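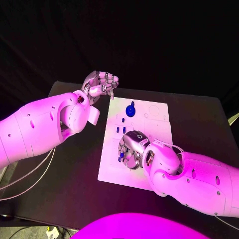
Can a two-armed robot with proper fingers do the sort of fiddly work we give to people on a packing line or at a kitchen sink?

In short bursts, on parts it has been set up for, at a pace that would get a person moved to another job.

I have been putting off writing this one up. Eleri James asked me in December whether Brukanix should budget for humanoid arms at the Gurembridge works, and I gave her a vague reply at the time. The post is a longer version of what I should have sent.

Peg boards are a reasonable place to begin. A small peg held in the fingertips over a flat board contains most of the difficulty of shop-floor assembly. The hand has to pick the part up without tilting it, bring it over the target, and let go without dragging it sideways. A person doing this uses touch for the last few millimetres and hardly looks. Most robot hands still lean heavily on the cameras, and the fingers get in the way of the view just when it matters.

The arms themselves are no longer the weak point. Reach and repeatability are fine for bench work, and have been for years. What costs time is recovery. If a part falls over, a worker stands it up again without breaking off the conversation. A machine has to detect that the part is down, plan a different grasp and often regrip before it can carry on. On a line at Gurembridge that packs 300 kits a shift, one bad recovery every 17 kits is enough to need a person standing by, and then the sums stop working.

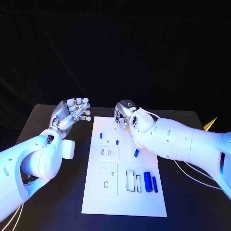

Blue pegs and cylinders on the white board, with one hand over the upper left corner and the other over the top edge.

Mixed sizes are the next thing to look at. A thick cylinder and a thin one want different finger spacing and a different approach angle. A two-jaw gripper with swapped pads handles this by stopping and changing over – slow but dependable. A jointed hand ought to manage both without a change, and that is the main argument for paying for one. Against it, there are far more small joints to wear.

Household chores are harder again. At home there is no board and no fixed height, and the cutlery drawer is never laid out the same way twice. Kamau and Voyle both talk about kitchens in their brochures. I would want to see 5 full dishwasher loads, unedited, from either of them before I believed it.

My advice to Eleri, for what it is worth: keep the simple grippers on the 2 stations that already have them, leave the kitting benches to people, and ask suppliers for recovery times in place of cycle times. Voyle has promised me theirs, and I will add the figures to this post when they arrive.

Posted 9/13/19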